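Home > Help Desk > Tickets > Bins and Benches > Closed

Ticket 1850: Gray sorting bin, marks on the back wall and a smell that keeps coming back

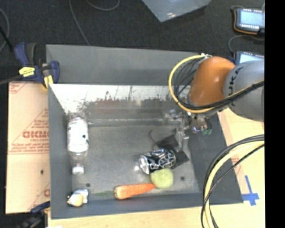
Page last changed: Tuesday, 4:10 pm

Status: closed, with one thing to watch
Item: Boltstead bin, large, gray
Room: Wogan sorting room

Opening note

Hello all, and thank you for picking this one up so quickly. We have had the big Boltstead bin since June and on the whole we are very fond of it (it replaced the two plastic tubs that everybody kept tripping over), but there are two things bothering us and I would rather ask than keep scrubbing and hoping.

First, the shiny wall at the far side has gone brownish and mottled lower down, with thin scratches running up and down it. The top part is still nice and bright, which makes the bottom look worse. Is that rust? We wiped it with dish soap and a soft cloth and it looked the same afterward.

Second, there is a sour smell by lunchtime. It is a mixed bin, so on any morning you might find a bottle with its cap still on, a black and silver drink can, a carrot, and whatever else came off the cart. I know food and drinks containers together is asking for it, but the room has worked that way for a long time and the sorting goes quickly when it all lands in one place.

Oh, and there are two small dark round spots on the floor of the bin. I mention them in case they matter!

First reply from the desk

Thank you for such a thorough note, it saves a lot of back and forth. Let's take the wall first. Please take everything out, dry the wall with a clean towel and rub one patch with a white paper napkin. If the napkin comes away orange or brown, we have rust or an old spill. If it stays clean, some of what you are seeing may be reflection, as a shiny wall picks up the color of everything near it, and the thin lines are most likely ordinary wear. Please don't use steel wool, however tempting it gets.

For the smell, could you tell us how the bin is rinsed at the end of the day, and whether it is tipped afterward or left flat?

Reply from the room

Napkin test done in three places. Two came away perfectly clean. The third, down low, came away light brown and smelled faintly of cola, so I think we can guess what that was. I felt a bit silly after all my worrying about rust, but also very relieved.

As for rinsing, we pour in warm water, swish it about and mop it out with a sponge. The bin stays flat on its stand overnight. I ran a finger along the bottom of the left wall, where it slopes in, and there was a sticky line there that the sponge had been gliding right over.

Second reply from the desk

That sticky line is very likely your smell. Here is what we would like you to try for a week:

1. Empty the bin completely, including any bits of wrapper and garlic skin in the corners. Small papery scraps cling to damp metal and are easy to miss.
2. Spray the walls and floor with Pomisent cleaner and leave it for 10 minutes.
3. Go along all four bottom edges with a soft brush before you bring out the sponge.
4. Rinse, towel dry, and prop one end up on a block overnight.

On the two round spots, press each one with a fingertip. If they are flat and firm, leave them alone. If either one feels like a hole or lets water through, write back and we will send a patch.

Reply from the room

A week on and the smell is gone, or near enough that I had to put my whole head in to check. Both spots are firm, and 90 minutes with water standing in the bottom left the stand underneath bone dry. The brown has mostly lifted. The scratches are still there and we have decided to live with them.

We have also started checking that bottles are capped and cans are drained before they go in with the vegetables. The Brutlow brush you suggested over the phone fits the corners beautifully, and I have ordered a second one for the sink.

Closing note from the desk

Lovely news. Closing this now. Please keep an eye on the left bottom edge, and reopen the same ticket if the stickiness comes back so we have all the notes together.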